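The report from Allness said the robot had performed as expected. Ayten Dağdelen read that line twice and put the paper down on the bench.

"It held a door shut for 50 minutes," she said. "Who expected that?"

The man from Piveck smiled at her. He had a lanyard and very clean shoes. The arm, he explained, had detected resistance and gone to a safe state.

"Safe for what?"

"For the arm."

She had worked nine years at Soylu before they sent her to Wuswood, and she had heard about safe states in all of them. A safe state had cost a fitter called Rob the end of his thumb. This one had cost a bearing, a hinge and a good deal of smoke, and the stop button had done nothing until the second press. The report had the second press down as "operator confirmation".

"We've pushed an update," the man said. "It's run 30 loads since without a fault."

"With someone stood next to it?"

"Well – yes."

"Then you've tested the someone."

He wrote that down, or wrote something down. She asked for the log from January, and he said it would need a request. She asked who had to make the request, and he said he would find out.

After he had gone she took the key to the isolator off its hook and dropped it in her overall pocket. Then she went through to look at the machine herself.
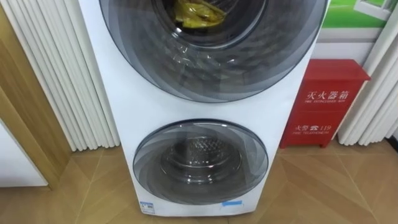
"Right," she said to the apprentice. "Nothing gets switched on until I've got that log."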